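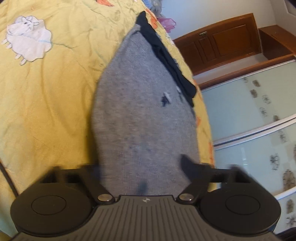
Grey knit, lying flat on the bed. Dark blue spot right of centre.

Filed under: Household Textiles > Laundry and Storage > Knitwear

Re: Marks on grey knits before storage

On Aug 12, 2025, a list member at Lulton wrote:

> We have a batch of grey marl knits to fold and put away until December. Several have small dark spots and a fair amount of pilling. Two questions. Is it worth treating the spots before storage, or can that wait until the things come out again? And does anyone have a folding method for pieces that taper at one end? The standard rectangle leaves a lump at the narrow end and the stack leans. We are on open shelves, in the Corov boxes with the lift-off lids.
>
> We have tried rolling. It saves space but the rolls come undone when the box is moved.

Treat the spots first. An old mark is harder to shift than a recent one, and if it is food or skin oil it will draw moths over the autumn.

Before wetting anything, check whether it is a stain at all. On heather grey a bit of coloured lint looks much the same as a spot of ink. The one in the picture at the top is a fair case: dark blue, very small, with a white fleck next to it. I would not commit to lint or stain from a photograph. Lay the piece flat on a bed or table in daylight and lift the spot with a strip of tape. If it comes away, stop there. If it stays, press a damp white cloth on it and look for colour transfer. Do not rub. Rubbing felts the surface and you end up with a clean patch that shows more than the mark did.

Fainter smudges over a wider area are a different matter. Spot cleaning tends to leave a ring, so wash the whole piece. I use the Juhl wool liquid at half the dose on the bottle, in cool water, 8 minutes, no wringing. Roll in a towel, press, then dry flat. The piece must be fully dry before it goes into a closed box. With thick knits I leave an extra day after it feels dry to the hand.

Pilling: remove it after washing, with the piece dry and under slight tension. A comb is safer than a battery shaver on anything with a loose stitch. Work in one direction only. A little fuzz left behind does no harm.

On folding tapered pieces, the lump comes from folding the long sides in first. Try this order:

1. Lay flat, narrow end away from you. Smooth from the middle outwards.
2. Bring the narrow end back towards you, so that the point lies inside the wide part. How far depends on the length - aim for a straight edge at the top.
3. Fold the sides in to the width of the box.
4. Fold once more across the middle.

The point is then enclosed and the thickness is close to even. Alternate the direction of the folded edge as you stack. I put six to a box and no more, as the bottom ones take a hard crease otherwise.

Rolling works if the box is packed tight enough to hold the rolls, but then the knit is compressed for months. I gave it up for wool and still use it for cotton.

I have not used the Corov boxes. The Hanmont ones I have are five years old and the lids still fit, though the label holders have all come off. Card labels tied to the handle have lasted better.

If you do find that any of the blue marks transfer to the cloth, please post what shifted them. The archive has plenty on red wine and almost nothing on dye.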